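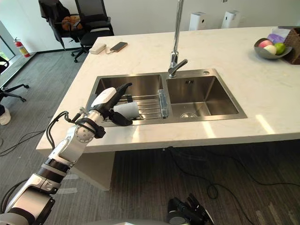 Soon-im Heo wrote to me after my last column to say that a double sink is a waste of good worktop, that one big basin does everything two small ones do, and that anyone who disagrees has never tried to wash a roasting tin. I've been arguing with her in my head ever since, mostly while doing the dishes, so I may as well do it out loud.

She's right about the roasting tin. I'll give her that straight away. Mine goes in at a slant, half of it sticks out, and I end up washing it in two goes and the floor in a third. But how often do I wash a roasting tin? Once a week if we're being ambitious. Cups and glasses I wash every single day, several times, and for cups and glasses I wouldn't swap my two basins for anything!

What sold me was putting the rack down inside the left one. For years I had one of those draining racks that stands on the worktop with a plastic tray under it, and I loathed that tray. It went slimy in the corners, it never sloped the way it was supposed to, and it took up the exact bit of counter where I wanted to chop an onion. With the rods down in the steel, a glass can stand there and drip all it likes, and the drips go where drips should go. You wash on the right, you move it over to the left, done. (Left-handers, please do it the other way round, I don't want letters.)

Now, the worktop. A marble island looks lovely and I understand why people want one, pale with those faint grey veins running through it. But it's fussy stuff. Lemon juice and vinegar will leave a dull mark if you let them sit, and so will a lime somebody has cut and forgotten. That's one more vote for keeping the wet business below the rim. My friend Henrik Ostermann had a marble top put in at Mokoditz in April, 3,925 all in, and then stood a worktop rack on it from the first evening. I bit my tongue. I'm not biting it any more, Henrik.

I'm less sure about the rest of what ends up on an island. Fruit, yes, always. A bowl of fruit earns its place and people do eat more of it when it's under their noses. Baskets are fine too until they turn into the place where packets go to be ignored. Phones, though! We've all got into the habit of charging them in the kitchen and I do it as much as anyone, only please, at the far end, well away from the tap. A tall tap throws water further than you think, especially with a spoon under it.

Soon-im also said that a rack in the sink means you've lost a basin for good. Well, it lifts out. Mine comes out when there's a pile of salad to rinse and goes back in afterwards, and it gets a scrub with an old toothbrush while I'm at it. If you never lift yours out then yes, you've got a very expensive cupboard for wet cups, and I'd probably side with her.

As for the tin, I've started leaving it to soak on the hob.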